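How to Judge Whether a Robot Can Take Over a Table-Clearing Task
Stiltcombe Institute for Service Work — Guidance for Kitchens, Canteens and Care Homes

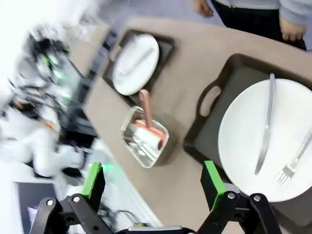 Purpose of this guide

Managers of dining facilities are regularly asked whether a machine could clear tables and sort used tableware. This guide sets out a procedure for answering that question at a particular site. It was prepared by Cempaka Jugah and Boris Petek of the Institute's equipment review office and applies to arms with two-finger grippers, whether fixed to a bench or carried on a wheeled base.

The procedure requires one working day and no programming knowledge. It should be completed before any lease or purchase agreement is signed.

Before you begin

You will need the following:
A table of the type used at your site
Two serving trays, with plates and cutlery from your own stock
A written log sheet and a clock
One staff member who clears tables as part of regular duties
One operator supplied by the vendor

Do not accept tableware brought by the vendor. In a review at the Plinamport canteen, an arm that had performed well on the vendor's thick plates could not lift the site's own thin ones. The difference was noticed only after the lease had begun.

Step 1. Write the task down in full

Clearing a tray is usually described as one action. For a machine it is a series of separate ones, and each must be listed. A typical list reads: find the tray, find the plate, remove the knife, remove the fork, place each in the correct bin, lift the plate, stack the plate, lift the tray, stack the tray.

Ask the staff member to perform the task at normal speed while a second person writes down every movement. Staff often combine steps, for example by holding a fork against the plate with the thumb while lifting both. Record these shortcuts, but do not require the machine to copy them.

Step 2. Set out the trays

Place a large plate on one tray and a smaller plate on the other. Lay a knife and fork across the large plate and a single utensil across the small one. Cutlery lying flat on a plate is a demanding test for a gripper, as there is little room for the fingertips to pass beneath the metal. Shiny surfaces can also confuse a camera.

At least one object that is not tableware should be left on the table between the trays. Guests leave behind many things, and a machine that treats every object as a dish will cause losses and complaints.

Step 3. Run the trial

Carry out 70 attempts, changing the position of the cutlery each time. The operator may start and stop the machine but may not move any object during an attempt. For each attempt, record the time taken, the step reached, and whether a person had to step in.

Keep all observers at the distance given in the vendor's safety instructions. Ermira Đorđević, who supervised the most recent Stiltcombe trials, recommends that one person be given the stop button and no other duty.

Step 4. Score the results

An attempt counts as complete only if every item reached its proper place without help. Partial results should be recorded separately. A dropped fork is a minor fault; a dropped plate ends the attempt.

Compare the machine's average time with that of the staff member. In the Institute's own trials, the Atanasov arm completed 2 trays in the time a trained worker completed nine. It was most reliable with empty trays and least reliable with knives.

Step 5. Decide

The Institute's present advice is as follows. Stacking empty trays at a fixed station is ready for limited use. Lifting single plates is suitable for a supervised pilot. Sorting mixed cutlery from a plate in open dining areas is not yet ready for unattended service — a worker must remain close by, and the savings are small.

A site serving more than 300 meals a day may still find a pilot worthwhile, provided that staff hours are not reduced until the trial results have been reviewed.

Records and further help

Log sheets should be kept for the full length of any lease. Copies may be sent to Snežana Stojanovska at the equipment review office, quoting form 662. The sheets will be added to the next revision of this guide, planned for May.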